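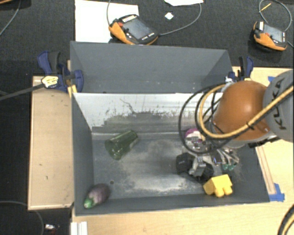 KUKA arm with its gripper down in the bin. The toy eggplant is in the front corner.

Can a robot do my job yet, or the dishes?
October 25, 2022

My sister-in-law Areeba asked me over dinner whether a robot was going to take my job. I said no. Then she asked when a robot was going to do her dishes, and I said not soon, and she said those two answers couldn't both be what I really thought, given how much I read about this stuff. So I've been trying to work out what I think.

For anyone new, I work in returns at Tomić. We sell kitchen goods and some small hardware, mostly by mail, out of a building on the east side of Fliltstead. I've been there 13 years. Returns means a truck brings back what people didn't want, it gets dumped into totes, and four of us take each thing out, look at it, and decide if it goes back on the shelf, goes to the outlet, or goes in the dumpster. Before that I was on the packing line, and before that I cleaned rooms at a motel. I've done a lot of the kind of work people keep saying is about to be automated.

The picture up top is a pretty good picture of my job if you swap the eggplant for a salad spinner. You've got a bin, and things in it that have nothing to do with each other, lying however they landed. Take one out. Then take the next one out.

People who haven't done it think picking things up is the easy part and deciding is the hard part. For me it's the other way around only on a bad day, but for a machine I think it's the other way around every day. You can show a computer a photo of a cup and it will tell you it's a cup. Getting a hand on the cup is a different problem. Look at the green one in the bin. It's translucent, it's on its side, and it's wider at one end. A person reaches in and pinches the rim, or sticks two fingers inside, and doesn't think about it. If you grab it around the middle from straight above and squeeze, I'd expect it to want to slide toward the narrow end. And see-through stuff is hard on cameras because they see through it or catch the shine. We had a scanner on the line for a while that was supposed to measure every item so the computer could choose a box, and clear things came up as either nothing or as whatever was under them. Measuring cups, pitchers, anything like that, we did by hand.

Then there's the corner problem. The eggplant is in the corner. In a tote, everything that's round ends up in the corner sooner or later. Your fingers are thin and you can work one down between the item and the wall. Most of the grippers I've seen are chunky, and there's a wrist behind them, and hoses and wires behind that, and all of it has to fit over the bin without hitting the side. When I'm down to the last thing in a deep tote I tip the tote. I've never seen a robot tip the tote, though I'm sure somebody has one that does.

The walls of that bin are scuffed up pretty well, by the way. Ours look like that too.

Zdenka Popescu works next to me and she is the fastest in the building. Some time last spring she let me watch her hands and talk out loud about what she was doing, which she found annoying. She never just grabs. She pushes something aside with the back of her hand while her fingers are already going to the thing under it. If it's a bag she shakes it to find out where the weight is. If it's a box with a loose lid she knows before it's out of the tote, and her other hand is there. I asked how she knew about the lid and she said it felt like a loose lid. I don't know how you'd write that down for a machine.

Our manager, Blagoje Petkov, went to see a picking cell at another company's warehouse over in Flurkau last December and came back half sold. I got the details out of him on a break. It was one arm, fenced in, with a suction cup, taking small cartons out of a bin and putting them on a belt. He said it was smooth and it didn't get tired and it ran through lunch. The sales person told him it got 95 out of every hundred picks on the first try. Blagoje thought that sounded high. I thought it sounded low.

Here's why I thought so. On a decent shift I handle 168 items if they're messy ones and a good deal more if they're boxed. If I missed five in every hundred I'd have eight or so things a shift that I dropped, crushed, or left in the bottom. One a shift would get me talked to. And the machine's misses aren't like mine, where I say a bad word and pick it up again. When it gets stuck someone has to walk over, open the gate, fix it, close the gate, and start it up. Blagoje admitted there was a woman sitting near the cell doing that, and that she had two other things she was supposed to be doing.

To be fair, the misses don't have to be zero. If the arm drops a carton and tries again and gets it, who cares. It only matters how often a person has to get up. I've come around a little on this. I used to think a machine had to be as good as Zdenka before it was any use, and I don't think that now. It has to be good enough that one person can look after several. For cartons that's probably already true in some places. Flat tops, straight sides, same few sizes. I'd put that down as a chore machines can do.

Returns, no. Not the way we get them. Last week I had a stock pot with the lid taped on and somebody's dish towel still inside, a bag of loose cookie cutters, and a knife block with no packaging at all and the knives in it. A suction cup can't do much with a cookie cutter.

Now Areeba's dishes. She and my brother have three kids, and dishes at their house are everything at once. Glasses with an inch of milk. Pans stuck to other pans. A spoon in the bottom of water you can't see through. She has a dishwasher, and she pointed out that the dishwasher is a robot, more or less, and it's a very good one, and it does the part she minds least. What she minds is the getting there: clearing, scraping, fitting it all in, and then taking it all back out and putting it in the cabinets. I think that's the same split as at my work. The machine part got solved a long time ago by making the world come to the machine in a rack. What's left over is the part where things are lying around wherever they landed.

I own one household robot, a Rudetti floor vacuum, and my feelings about it are mixed. It does a fine job in the hallway. To run it in the living room I have to pick up the shoes, the phone charger, and the edge of the throw blanket, and once I've done that I've done most of what I'd call cleaning the living room. I still run it. I just plan on the picking up.

A friend from the motel days, Kerttu Turunen, is still in housekeeping and runs a crew now. I called her to ask which part of a room she'd hand to a machine first. She said carrying the linen, right away, no question. Carts are heavy and the hallway is long. Second was vacuuming the hallway. She said making the bed would be last, and then changed her mind and said the last would be the bathroom, on account of what people leave in there. She also said that if anyone built a machine that could pull a pillow out of a case without being told where the opening was she'd like to see it in person.

One thing I notice about robot videos is how much gets left out of the shot. You see the arm and the object. You don't see who put the object there, or how many times. I like it better when there's some mess showing. In the photo there are clamps on the far corners of the bin and bits of blue tape on the wood, and there are two of those handheld controllers on the carpet with their cables. It looks like a place where people are working on something. I can't tell from one picture whether the arm got what it was reaching for. The yellow thing just under the gripper has stubby bits poking out of it, so there would be some places to hold on to, and also some bad ones.

What I'd like to see, if anybody who does this for a living reads my blog, is a full hour with no cuts of a machine emptying a bin it didn't get to choose. Put a person next to it emptying the same kind of bin. Tell me how many times someone had to step in. I don't need it to win.

So, for Areeba, my answers as of now. Cartons off a pallet or out of a bin, yes, with someone nearby. Floors, yes, if you pick up first. Folding laundry, I've seen it done slowly in videos and I wouldn't pay for it. Loading a dishwasher from a real sink with real kids in the house, no. Returns at Tomić, no, and I'd say that even if it weren't my paycheck, though I know how that sounds.

Sumeya Tilahun left a comment on my last post asking if I'd want an arm on our line if it did work. I meant to answer and forgot. I'd want it on the bottom of the totes. That last layer is where my back hurts, and I turn 52 next year. It can have all of those. I'd keep the looking and deciding, and I'd probably keep the knife block too.

Next post will be back to the garage shelves. The brackets came and two of them are the wrong size.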